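HOUSEKEEPING OPERATIONS 2
Notes for session 6: Textiles, soiling and stain ID
Instructor: Lovisa Viklund. Lab: Florante Pascual, room 115

Bring last week's fiber burn sheets. If you missed it get them from Erlinda before lab, she has the spares.

Quick recap from session 5

Natural: cotton, linen, wool, silk. Synthetic: polyester, nylon, acrylic. Blends behave like the weaker half, so treat a cotton/wool blend as wool. Most hotel sheeting you meet will be poly/cotton. Knit vs. woven matters more than people think: knits stretch when wet, and they hold soil down in the loops.

Soil vs. stain

Soil = stuff sitting on or between the fibers. Comes off with vacuuming, brushing, detergent.
Stain = color or matter that has bonded with the fiber or soaked in. Needs chemistry, or time, or both.
Lots of things start as soil and become a stain through heat, age or the wrong product. Exam likes this distinction. Know it in your own words.

The main families

Protein: blood, sweat, milk, egg, urine, vomit. Cold or cool water only. Heat cooks the protein and sets it. Enzyme product (protease), give it 30 minutes at least.

Tannin: coffee, tea, wine, juice, beer. Detergent, no bar soap. Soap can set a tannin stain. White vinegar solution is ok on most fabrics, test first.

Oil and grease: body oils, lotion, salad dressing, lipstick (also has dye, so two steps). Dish detergent or solvent spotter. Work dry before you work wet.

Dye: ink, food coloring, dark jeans onto light upholstery. Hardest family. Oxygen bleach if the fabric allows.

Particulate: dust, soot, dry mud. Let mud dry. Vacuum. THEN wet work. Wetting it first makes a paste and drives it in.

Combination: gravy, chocolate, makeup. Oil part first, then the protein or dye part.

Mold and mildew: seperate topic, session 9. For now: don't brush it dry indoors, and find the moisture source.

Reading a stain before you touch it

Ask these in the order given. Write answers on the slip.
Where is it? Head end, foot end, arm rest, hem.
Edge: hard ring, soft fade, or no edge at all? A hard ring usually means liquid that dried outward and carried soil along.
Color, in daylight if you can get it. Yellow bulbs hide yellow stains.
Feel (gloves on): stiff, tacky, powdery, nothing.
Smell: only from a distance, don't put your face in it.
What has already been tried? Ask the guest or the previous shift. Half our bad outcomes in the Stetico case were from a second product put on top of a first one.

Grayish marks are the ones students get wrong. Gray isn't a family. Could be body oil with dust stuck to it, could be dye transfer, could be plain handling dirt, could be old cleaner residue that has attracted soil. Color alone won't tell you, go back through the list.
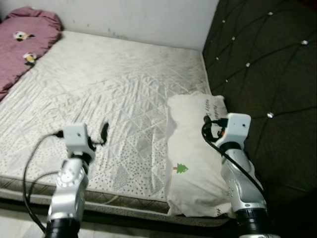
Fig. 3. Quilted cover, diamond stitching. Grayish smudging, more of it toward the wall end.

Mattresses, the awkward case

You can't put it in the machine and you can't rinse it. All moisture you add has to come back out by blotting, extraction or air. So: least water that does the job.

1. Strip everything. Bag soiled linen at the bedside, don't carry it loose down the hall.
2. Vacuum top and sides with upholstery tool. Slow overlapping passes. Seams, piping, quilting channels get a second go.
3. Identify (see above).
4. Test spot on the side near the foot. Five minutes, white cloth, look for color on the cloth. Printed ticking can bleed even when it says colorfast.
5. Apply to the CLOTH, not the mattress. Blot from outside in. No scrubbing, quilting thread fuzzes and then you have a worse mark than the stain.
6. Blot with plain cool water to lift the product out.
7. Dry towel, press hard, swap towel, repeat.
8. Air it. Fan across the surface. Don't make the bed until it is dry right through to your palm after a ten second press.

Baking soda: fine as a light deodorizer, vacuum well after. Doesn't remove stains. Ryan Whiteley asked about the peroxide + soda + dish soap mix. It can work on old yellow protein stains. It is also a bleach, so it can lighten prints, and it must be mixed fresh. Never keep it in a closed bottle, it builds gas.

NEVER mix chlorine bleach with ammonia or with any acid (vinegar, many descalers). Urine contains ammonia compounds. Think about that before you reach for bleach on a mattress.

Quilting, why it matters to us

Stitching holds the top fabric to the padding. Each line is a low channel so dust and crumbs settle there, and each needle hole lets liquid through. A spill on a quilted top goes deeper than the same spill on a smooth one, and it wicks along the thread. Look for marks that follow a stitch line.

Clean, cover or condemn

Clean: surface marks only, no odor, no damage.
Cover: cleaned, faint mark remains, structure sound. Fit encasement and log it.
Condemn: odor comes back after drying, visible mold, wet core, springs through, any confirmed infestation that can't be treated on site.

Cosmetic marks alone are not a reason to condmen in a staff or dorm setting. Guest rooms are stricter, follow the house standard.

Case: Grinevance residence, 368 beds
February inspection pulled 53 for marks. The rest passed. Of those 53 the supervisor wanted all replaced. Read the case sheet, then decide what else you would need to know before signing off. Replacement quoted at $325 a bed, delivery and haul-away included. Do the total and bring it. Also think about encasement cost, you'll have to find a price yourself.

Reading
Mac an tSaoi handout on upholstery spotting, all of it. Deirdre is taking the guest hour next time so have one question ready for her.
Course pack ch. 7, skip the carpet tables.

Lab
2:15 start, closed shoes, gloves provided. Pairs. Each pair gets four stained swatches (unlabeled) and one hour. Slip is graded, the swatch isn't. Write down what you tried even if it did nothing.

Quiz on the families at the start of session 7. Combination stains included.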